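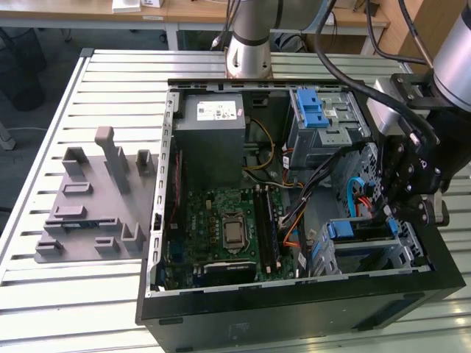
An open desktop tower on the bench at Trarnell, with its side panel removed.

Marianna Szewczyk has run the refurbishing bench at Trarnell since February, and she measures the job in cables. A typical office tower, she explains, has fewer parts than people expect. The time goes into what connects them.

"If you open a case and the wiring is tidy, you can be finished with the inspection in a few minutes," she says. "If the bundle runs across the middle of the board, every later step is slower. You move it to see the memory, then you move it again to reach the drive."

The shop receives retired desktops from offices and schools and prepares them for resale. The current lot came from Eynon, a regional insurer, and contains 131 machines. All of them are laid on their sides to be opened. Szewczyk does not work on a tower standing up. "The board should be flat and facing you. A screw that falls will stay where it lands, and you are not pulling against the weight of a card."

Her order of work is fixed. The power cord comes off first and the power button is held down. The side panel follows. She then reads the label on the power supply and writes the rating on the job sheet before touching anything else. Drives come next, then memory, then any expansion card. The processor stays in its socket unless there is a fault to trace.

"People like to pull the processor because it looks like the serious part," she says. "It is also where you can do the most damage. Old paste holds on to the cooler, somebody twists too hard, and then you are looking at pins with a magnifier."

On data cables she is particular. A SATA cable is light and inexpensive, and in her experience it causes more returned machines than any other component. The usual failure is a connector that has worked halfway off, often after the cable was bent too sharply to let the panel close. She prefers a loose loop and replaces any cable that will not seat with light pressure.

The color of the cable, she adds, carries no technical meaning. "Red, orange, blue, it is the same cable. I like having different ones in a case, though. You can follow each one from the board to the drive without putting your hand on it."

Colored plastic on the metalwork is another matter. Many office desktops mark the parts meant to be released by hand, and a latch on a drive cage can save a search for the right screwdriver. Szewczyk tests each one for cracks. Broken latches go on a parts list, and the shop orders replacements from Gramico in packs of 400. A cage that cannot be secured is scrapped.

Each finished unit is logged in Kana, the shop's inventory program, with its memory size, drive condition and test result. A memory test runs for up to 2 hours. Units that fail are opened again and checked from the power connectors outward.

The log stood at 932 completed machines on November 13, 2024. Asked what she would change about the cases she sees, Szewczyk answers without much pause.

"Longer power leads. Some of them reach the board with nothing to spare — you cannot route them along the wall, so they hang in the middle. Another few inches would do it."

She has stopped using cable ties for the same reason. Strips of hook-and-loop tape are kept in a tray at the end of the bench, already cut to length.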